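Schisandra chinensis
Wu wei zi, five-flavour berry, magnolia vine, gomishi, omija, limonnik

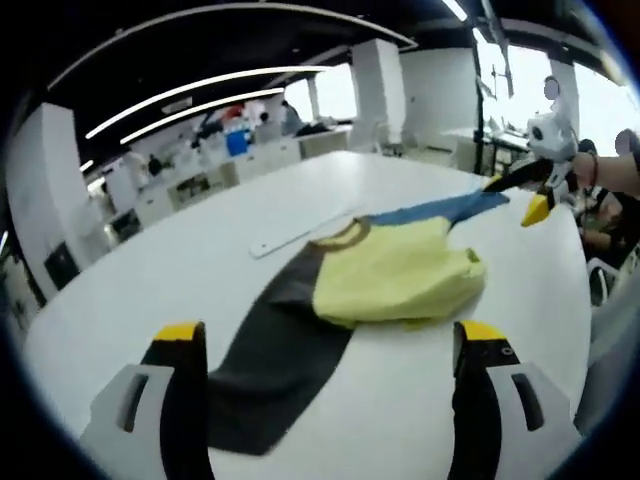 Schisandra chinensis is a woody climbing plant from the forests of northern China, Korea and the Russian Far East. Its dried red berries have been used in Chinese medicine for many centuries. The Chinese name means "fruit of five flavours", and people who chew the berry say that they can find all of them: sour, sweet, salty, bitter and hot. For most tasters the sour one is much the strongest.

Description

The vine loses its leaves in winter and climbs by twisting round trees. The flowers are white or cream, sometimes a little pink, and open in late spring. Male and female flowers are usually carried on separate plants, so a gardener who wants fruit normally needs both – although some self-fertile forms are sold. The berries hang in long bunches and ripen at the beginning of autumn. The bark and the leaves have a light smell of lemon, and from this comes the Russian name limonnik.

Traditional use

In Chinese medicine the berry is counted among the herbs which "hold in". It was given for long coughs, night sweats, poor sleep and loose bowels. Hunters in the Far East are said to have carried the dried fruit on long journeys against tiredness. In Korea the berries are soaked in cold water overnight to make a pink tea, which is drunk with honey.

Constituents and research

The seeds contain a group of substances called lignans, among them schisandrin and gomisin A. The flesh contains citric and malic acid and some vitamin C. Soviet scientists studied the plant in the middle of the twentieth century and placed it with the adaptogens, a word for herbs that are believed to help the body bear stress. Animal studies suggest that the lignans may protect the liver, but studies in people are few and mostly small, and the plant is not an accepted treatment for any disease.

Cultivation

Schisandra likes half shade, a cool root and soil which does not dry out. In her notes on the trial garden at Sorensen, Gunvor Rønning writes that seed sown fresh in November came up far better than seed kept dry until spring. Her plants were set against a fence on the east side and gave no fruit before their fourth year. Mei Nguyen-Tran, who took over the garden after her, advises cutting out old stems in late winter.

Safety

The berry can cause heartburn, loss of appetite or a skin rash. It can change how the liver handles some medicines, for example tacrolimus and warfarin, and a doctor should be asked first. It is usually avoided in pregnancy, as it may cause the womb to contract.

See also: Adaptogen; Kadsura; Lignan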